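Checking a simulated bedroom before you record household tasks

Updated August 2018

These are the checks we use at Stimar before anyone records a run in a simulated home. They apply to any room where a robot hand works close to furniture. Do them in order and write the result in the run log, even when everything passes.

1. Fix the start pose

Load the room and put the hand in its start pose. The fingers must be clear of every surface. Over a bed, leave enough gap that the first motion command can't push a fingertip into the blanket. If the physics engine reports any contact at step zero, the run is invalid and has to be started over. Don't raise the hand halfway through and keep recording.

2. Look through the robot's view

Render one still from the camera you plan to record with. Check that both fingers can be told apart from what is behind them. Tan on blue is fine. Tan over a beige floor is harder, so move the start pose if the task allows it. 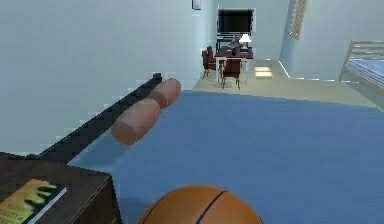
Start pose over the blue bed, with the basketball at the near side.

Jagged edges, like the ones along the black rail, are acceptable in a draft render. For a final set, turn smoothing on and leave it on for every run. Mixing the two settings in one set is the most common fault Marites Fajardo finds when she reviews our logs.

3. List the loose objects

Write down anything that could move if touched. A ball and a book both belong on the list. For each one, record:

Mass
Friction
Starting position
Whether the task is allowed to touch it

Round objects need one more step. Let the simulation settle for 100 steps with the hand still. If a ball drifts in that time, correct its position and settle again – don't just freeze it in place.

4. Set the limits

Our Gosselin profile stops a run at 1,000 steps. It also stops when a finger stays in contact with a fixed part, such as a bed rail or a wall, for more than 12 steps in a row. Leave both limits on while testing. A policy that only works with the limits off hasn't passed.

5. Save the room with the run

Store the room file, the random seed and the software version in the same folder as the recording. A run with any of these missing can be used for demos but can't be counted in results.

If you change a room after recording has started, give it a new name. Maarten Van den Broek keeps the list of room names for Lorkorside and Ernilcombe. Send him the old name, the new name and one line on what changed.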